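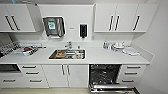
Sultana: a recipe box, typed up

Sultana is a plain text collection of household recipes and the notes people wrote next to them. Version 5, April 19, 2024. Maintained by Kyriaki Tsakiris, with a great deal of squinting by Liesl Imhof.

What's in it

1398 recipe cards, one per row, in a single tab-separated file. Most came from two shoeboxes and a biscuit tin. Almost 300 of them are for some kind of cake, and a surprising share of those are the same lemon cake, copied out by different relatives who each believed theirs was the original. We kept them all. Anyone who wants to pick a winner can fork the repository and face the family alone.

Columns

card_id: a number. It has no meaning and the order is the order in which the cards were pulled out.
title: as written, including "Cake" and "The other cake".
ingredients: as written, separated by semicolons.
method: as written. Often blank. Several cards consist of a list of ingredients and the word "bake".
margin: anything scribbled around the edges, such as "too salty", "NOT for Easter" and a phone number (removed).
hand: a letter code for the handwriting. Q means Liesl and I disagreed and are no longer discussing it.

Units

Nothing has been converted. A cup is whatever cup the writer owned. "Butter, the size of an egg" is left alone, as is "an egg, if large". There is a script called oten.py that guesses at grams. It is right often enough to be dangerous, so please don't cook from its output and then write to us.

Known problems

Thirty minutes and 30 degrees look very alike in hand F. Check before you preheat anything.
The tomato stains won in a few places. Lost words are marked with [?].
Duplicates are flagged in the file jelleck.txt, which was last updated in January and is behind.
Card 212 is a knitting pattern. It stays, for reasons of seniority.
Fractions typed before version 3 may have lost their slash, giving you 12 cups of sugar where 1/2 was meant. We think we caught these. If a pudding seems ambitious, open an issue.

How to use it

Open the file in any spreadsheet program, set the separator to tab and the encoding to UTF-8. If your program turns "1/2" into a date, import that column as text. If you use Rikon, our small search tool, run it from the same folder and type a word. It finds "raisin" when you ask for "raisins" but not the other way round – a fix is planned, and has been planned for some time.

License

Do what you like with it. Credit is nice. Corrections to the lemon cake will be filed as new lemon cakes.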